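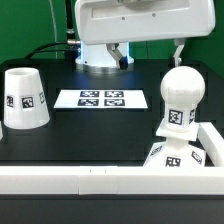 # Chapter 5: Passwords and Shared Accounts

In January, a clerk at the Wenell company gave her password to a colleague by phone. The colleague needed it for one morning only. After 3 weeks, 12 people were using the same account, and the security office could not say which of them had opened a salary file.

This chapter studies such cases – small favors between honest workers. We begin with the account itself and what its log can prove.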